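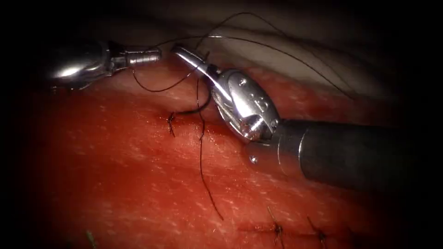 伤口为什么要缝起来？

缝合能把分开的两侧组织拉到一起并固定住，让身体在它们之间长出新的组织。

缝线本身不会治好伤口。它的任务是保持位置。皮肤、肌肉和许多内脏外面的薄膜都有弹性，被切开以后，两边会向外缩，中间留出一道缝。缝隙越宽，身体需要填补的地方就越多，花的时间越长，留下的疤也越宽。用线把两边拉拢，需要填补的距离就变短了。

很浅、很短的口子通常不用缝。手指被纸划破，洗干净、贴好敷料，几天就能长上。口子是否需要缝合，由医生检查后决定，主要看它有多深、多长，在身体的什么部位，边缘是否整齐，里面是否干净。

几个常用的词

组织：由许多相似的细胞和细胞之间的物质组成。皮肤里有好几种组织，肌肉是另一种，脂肪也是一种。
创缘：伤口的边。一道伤口有两侧创缘，缝合时要让它们对齐。
缝合针：外科用的针，多数是弯的。
缝线：外科用的线，也叫缝合线。
持针器：夹住缝合针的工具，前端有两片短而结实的钳口。
进针点和出针点：针穿进组织的位置叫进针点，穿出来的位置叫出针点。
线尾：线的末端，打结时要用到，打完结后剪短。

针为什么是弯的

家里缝扣子的针是直的。布很薄，可以拿在手里翻过来看背面，针从正面扎下去，手在背面接住，再从背面扎回来。

身体组织不能这样翻。外科医生只能在一面操作，针必须从表面进去，在里面拐一个弯，再从同一面出来。弯针就是为这个动作设计的。针身是圆弧的一部分，常见的有四分之一圆、八分之三圆和二分之一圆。弧度小的针适合缝平坦开阔的地方，例如皮肤；弧度大的针适合在又深又窄的地方转弯。

使用弯针时，力的方向要跟着弧线走。手腕转动，针沿着自己的弧度前进，针尖走过哪里，针身就跟着通过哪里，留下的针道与针一样粗。如果把弯针像直针一样往前硬推，针身会把组织撑开，针道变大，有时还会把针弄弯。

一根缝合针分三个部分。最前面是针尖，中间是针身，后面是针尾。针尖主要有两类：圆针的针尖又圆又尖，把组织向四周推开后穿过去，用于较软的组织，例如肠和血管；角针的针尖附近带有锋利的棱，能切开较韧的组织，常用于皮肤。

现代缝合针大多没有针眼。制造时，线的一端被固定在针尾里，针与线连成一体，粗细接近，穿过组织时比较顺滑。老式的针有针眼，线穿过去以后变成双股，经过组织时阻力更大。Pusov的医疗器具陈列室里有一盒1937年的带眼缝合针，按大小排在绒布上，旁边放着Bech作坊的一张价目单，单子上的针按弧度和长度分开计价。
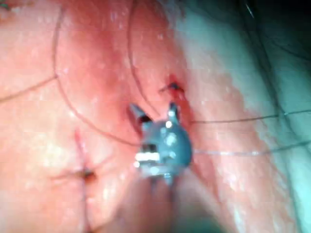

线的种类则比针更多。选线的时候，要先回答一个问题：这根线以后由谁来取出？

皮肤表面的线，医生可以在伤口长好以后拆掉。身体深处的线就不方便再去取了，所以经常使用可吸收缝线。这种线在身体里慢慢分解，先失去力量，然后变成很小的物质，被身体带走。有的线几周就分解，有的需要几个月。另一类叫不可吸收缝线，身体不能很快把它分解，它可以用在皮肤上等待拆除，也可以一直留在需要长期支撑的地方，例如修补过的血管。

线还可以按结构分。单股线只有一根光滑的丝，与钓鱼线相似，穿过组织时阻力小，但比较硬，打结时容易松，需要多打几个结。多股线由许多细丝编在一起，像很细的鞋带，柔软、好打结，但细丝之间有缝隙，细菌可能藏在里面。

缝线常常染成黑色、蓝色或紫色。组织大多是红色、粉色或黄白色的，深色的线容易看清。染色不影响线的强度。

线的粗细用号码表示，写法是一个数字、一道短横和一个零，例如3-0、5-0、10-0。数字越大，线越细。10-0的线比头发还细，用在眼睛和很小的血管上，操作时要看显微镜。

一针是怎样缝成的

第一步，夹针。持针器夹在针身上，一般从针尖往后量到大约三分之二的位置。夹得太靠前，露出来的针不够长，穿不过组织；夹在针尾上，那里与线相接，比较脆弱，容易变形。

第二步，进针。针尖与组织表面接近垂直，然后穿入。如果斜着进去，缝到的组织太浅，拉紧时可能被线割开。

第三步，转动。针沿弧线在组织里前进，经过伤口底部，到达另一侧。两侧经过的深度要一样，离创缘的距离也要一样。不一样的话，拉紧后一边高一边低，像扣错了扣子的衣服。

第四步，出针。针尖从另一侧露出来以后，用工具夹住针身，继续沿着弧线把针引出。夹取时尽量避开针尖，因为针尖碰到硬的金属会变钝。

第五步，拉线。线跟着针穿过针道，一直拉到只剩一小段线尾。拉线要慢。拉得太快，线会像锯子一样磨损组织；拉过了头，线尾会从针道里滑走，这一针要重新缝。

第六步，打结。

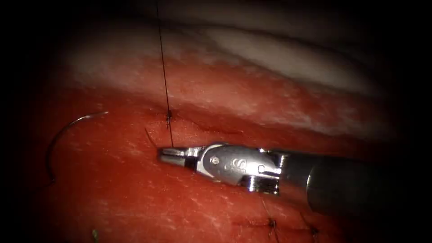
缝合中的弯针与缝线：弯针搁在组织表面，竖起的深色缝线由钳口夹住。

打结的道理

外科里最基本的结叫方结。系鞋带的第一步是把两根带子互相绕一下，这叫半结。方结由两个方向相反的半结组成。如果两个半结的方向相同，得到的是另一种结，受力后容易滑开。

用工具打结时，常用的方法是绕线。长的一段线在持针器前端绕一圈，然后钳口穿过线圈，夹住短的线尾，把它从圈中拉出来，第一个半结就形成了。接下来换一个方向，再绕一圈，再夹线尾，再拉，得到第二个半结。如果第一次绕两圈，线与线之间的摩擦更大，第一个结不容易自己松开，这种结叫外科结。

半结之间的松紧要合适。缝线的作用是让两侧创缘相接，用力到相接为止。拉得过紧，线会压住细小的血管，血流不过去，组织得不到氧气和养分，伤口反而长得慢。拉得过松，中间留缝，液体会积在里面。手术后的组织还会肿一些，医生打结时会把这一点算进去。

打完结以后剪线。线尾要留一点长度，剪得太短，结可能散开；留得太长，多余的线会刺激周围的组织。

两种排列方法

一道长伤口需要很多针。把它们排起来，主要有两种方法。

间断缝合：每缝一针，打一个结，剪断，再缝下一针。每一针都是独立的，其中一针松了，其他的仍然拉着。缺点是打结多，花的时间长。

连续缝合：用一根长线从一头缝到另一头，中间不剪断，只在开头和结尾打结。它速度快，拉力沿着整根线分布得比较均匀。缺点是这根线在任何一处断开，整排都可能变松。

选择哪一种，要看部位。膝盖上的皮肤经常弯曲，受力大；肠壁需要密封，不能漏；脸上的伤口要求疤痕细，所以用细线，针距也小。

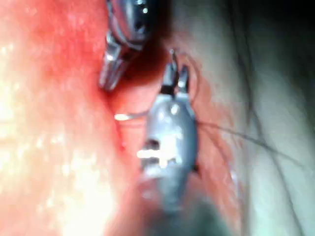
练习缝合的人通常从皮肤开始，因为皮肤结实，容易看清层次。内脏要软得多，表面光滑，用力稍大就会撕裂，因此放在后面学。

Grelulby外科训练中心的教师Nermina Radulović在讲义里给初学者规定了练习的顺序：先在硅胶垫上只练进针和出针，不打结，做满200次；然后用一根30厘米长的线练打结，左右手交换；最后才把两部分合在一起。她对学员的检查有一条标准，两侧进出针的位置连起来应当与伤口垂直，所有的针互相平行。

Ketill Vídalín在同一个中心负责保管练习用的针。他的记录表上，发出去的针和收回来的针各占一栏，两栏的数目必须相同。手术室里也有同样的规定：手术开始前和结束前都要清点针和其他器具。针很小，落在布的褶皱里不容易发现，所以清点由两个人一起完成，并且要读出声来。

伤口缝好以后

缝合结束时，伤口还没有长好，只是两边靠在了一起。接下来的工作由身体完成，分成几个阶段，前后有重叠。

止血阶段：血液里的血小板聚集到破口处，形成凝块，堵住小血管。

炎症阶段：白细胞到达伤口，清除细菌和坏掉的细胞。这时伤口周围会发红、发热、有些肿，程度轻的话属于正常现象。

增生阶段：细胞制造胶原蛋白，新的细小血管长进来，表皮细胞从边缘向中间移动，盖住伤口。

重塑阶段：胶原蛋白重新排列，疤痕逐渐变平、变淡。这个阶段可以持续一年甚至更久。

皮肤上的线什么时候拆，各个部位不同。脸上血流丰富，长得快，一般几天就可以拆。手臂和腿上需要更长时间，关节处还要再长一些。拆线时，医生用镊子提起线结，在贴近皮肤的一侧剪断，再把线抽出来。多数人会感到轻轻的牵拉。

有缝线的时候应当注意：
不要用手抠线结，也不要自己剪线。
按照医生说的时间换敷料，敷料弄湿或弄脏了要告诉大人。
伤口越来越红、越来越疼，流出黄色的液体，或者人发烧了，要去看医生。
拆线以前，能不能跑跳、游泳，听医生的安排。

可以自己做的试验

准备两块毛毡、一根粗的棉绳和一把尺子，不需要针。请大人在每块毛毡的一条边上打一排孔，孔与孔的间隔相等。把两条打孔的边靠在一起，先用短绳一段一段地穿过相对的孔，每段各打一个方结，这是间断缝合。拆掉以后，再用一根长绳从头穿到尾，这是连续缝合。

分别拉一拉两块毛毡，然后各松开中间的一个地方，再拉一次，用尺子量出缝隙的宽度，把结果记在表里。最后把其中一段绳子拉得特别紧，观察毛毡的边缘有没有皱起来。

相关条目：皮肤的结构（见《Plavunell少年技术读本》第129页）、血小板、胶原蛋白、绳结。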